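From: Busisiwe Potgieter
To: Kikholm household list
Date: April 15, 2019
Subject: Re: Cleaning cloths, which one goes where?

Efe Tamuno wrote:
> We moved in at the end of August and I still can't keep our cleaning
> cloths straight. My husband wiped the counter last night with one that
> I'm fairly sure had been around the toilet the day before. They all
> live in one drawer and they all look gray by now. Does anyone here have
> a system that the rest of the family will really follow? I've tried
> labels on the drawer and they fell off.
> Efe

Dear Efe, and hello to everybody else (it's been ages since I wrote, I've been reading along all winter and enjoying the soup thread very much!),

Oh, I do sympathize. We had the gray drawer for years, and my mother-in-law once dried the good glasses with something I'd rather not think about. What finally worked in our house was color, and very loud color at that. Pale blue and pale green look the same after a few months in the wash, but you can't mistake a hot pink cloth for anything else, even before coffee.

So now we have yellow, pink and green, all square and with a thin black edging. Yellow is for dusting and the living room, pink is for the kitchen, and green is for the bathroom and never leaves it. I like the printed kind best, because the color can fade a bit and you still have something to go by.
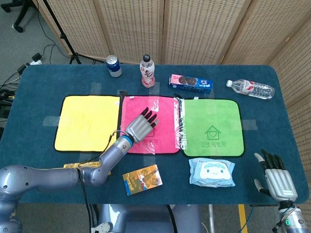
The green one has a little house on it with a heart inside, and the Chinese underneath says it's for bathroom use only, so even the cloth is on my side. My daughter can't read it but she knows the house, and "not the house one!" has become a regular shout from our kitchen. The print on a pink one can be so faint against the cloth that you need to hold it up to the window, so don't rely on that alone.

About the labels falling off: I'd give up on the drawer altogether. We put a hook in each room and each cloth hangs on its own. Liam Horrocks suggested that on this list, I think, and I've been grateful ever since. If you must have a drawer, fold them so the color shows and keep the bathroom ones somewhere else completely.

For washing, I do the bathroom ones in a separate load at 90 and the others with the kitchen towels. Leave out the fabric softener, they stop soaking things up. Do check the tag first, mine can take the heat but yours may not. And wash bright pink by itself the first time or two, please learn from my husband's shirts.

Temitope, didn't you have a fourth color for windows? I keep meaning to ask what you use and whether it leaves streaks.

Warmly,
Busisiwe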